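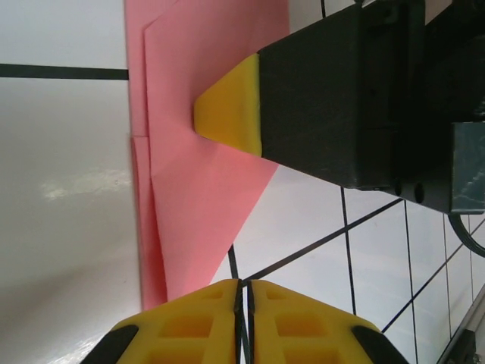 About us

Kevside is a shared workshop with a sideline in two-arm robots. The workshop came first. Members pay by the month, keep their projects on numbered shelves, and use the saws, the printers and the electronics bench on a sign-up sheet. The robots began as one member's project, outgrew the shelf, and now have a corner of the main room and a section of this site.

What we build

Our current machine is called Jitinero. It is a pair of small arms on one aluminum rail, inside an enclosure with a tiled floor, and its job is to fold paper. Both arms work on the same sheet. One holds while the other creases, or both hold while the sheet is turned. Each arm can be unbolted from the rail and replaced on its own, and the two are mirror images as far as the wrist.

Paper was chosen early and we have stayed with it. It is cheap, it shows every mistake, and it gets worse to handle as the fold gets smaller. A flat sheet can be slid. A folded one has thickness on one side and almost none on the other, so the fingertips meet at an angle and the sheet turns in the grip. Most of our time over the past year has gone into that one problem.

The fingertips are our own design. The pads are yellow, with square pockets molded into the faces so that they give a little under load. Earlier pads were solid. They held well and left dents, and a dent in the wrong place becomes the crease the paper prefers. The pocketed version is the fifth and the first one we have kept on the machine for longer than a month.

How the machine is laid out

The rail runs along the near edge of the floor. Each arm has a black base plate fixed to it, white links, and black joint housings. Cable runs on the outside of the links, held with small white ties. We tried routing it inside and went back. An outside cable can be replaced in 14 minutes with side cutters and a bag of ties, and the inside one took an evening. Slack is left at the wrist and at the base so that the joints can travel without pulling on the connectors.

The floor is ruled in black on white. The grid is used for setting the arms against each other after any mechanical work: each gripper is sent to a list of crossings and the error is written down by hand. We do this at 90 points per arm. It is slow and we have not found a shortcut we trust.

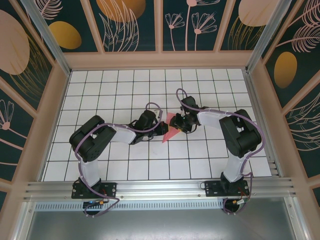
Handing a sheet across is done near the middle of the floor, where both arms have reach to spare. The second gripper closes before the first one opens, and for that short overlap the two controllers have to agree on where the paper is. If they disagree by much, the paper tears or bows. We keep the speed low during the overlap and bring it back up once one side has let go. The limits for each stage are kept in a plain text file, and members are welcome to change them on a copy.

The wallpaper in the enclosure is dark teal with flowers and gold ovals. It was put up with the panels and it stays.

Software

The arm controllers run code we wrote and maintain. The planner that sits above them is called Herkex. It takes a fold as a list of steps and works out which arm holds, which arm moves, and in what order. It does not know anything about paper beyond the size of the sheet and the number of layers at each edge. Everything else, including how hard to press, is set by the person writing the fold.

A fold file is short. A typical one has 5 steps and fits on one printed page. Herkex checks it for reach and collision and refuses it if either fails. It does not check whether the fold makes sense, and we have files in the archive that run perfectly and produce a crumpled strip. 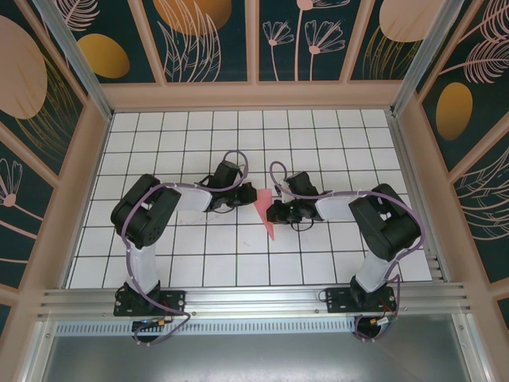

5 min read

Logging

Each run is logged with the joint positions, the motor currents and a line typed by whoever was at the bench. The typed line is required. Our archive holds 470 runs, failed ones included, and the typed lines have been more use to us than the currents. "Left pad picked up dust, wiped it" explains a bad afternoon faster than a graph does.

Logs are kept on the workshop server. Members can read all of them. Visitors can ask for a copy of any run by its number.

Who we are

Dalva Lacerda started the robot work and still leads it. She trained as a machinist, moved into instrument repair, and built the first arm at home on a kitchen counter. That arm had one motor too few and is now a lamp bracket in the hallway. She handles the mechanical design and the calibration, and she has the final word on anything that goes on the rail.

Habte is the firm that rents the front half of our building. It does small-run sheet metal and cuts our base plates when its press is free. We pay the normal rate. The two businesses share a loading door, a compressor and a kettle, and otherwise keep separate books.

The rest of the robot group are workshop members who come in when they can. Membership does not require any robot work, and most members do none.

What we do not do

We do not sell arms or kits. We do not take on contract automation. We have been asked to fold boxes, napkins and a quantity of wedding invitations, and have declined each time. Drawings for the base plates and pads are available to anyone who writes in. They are supplied as they stand, with our pencil corrections scanned in.

Visiting and joining

The bench is open to visitors by arrangement. The next open evening is 19th April. The machine will be running if the calibration is good that day, and if it is not, you can watch the calibration.

New members need a safety session before using the saws and a separate one before entering anything on the robot sign-up sheet. The robot session covers the stop button, the power-down order and the fold file format. Bring closed shoes and tie back long hair. Paper is provided. The workshop closes for the second half of December, and mail sent then is answered when we reopen.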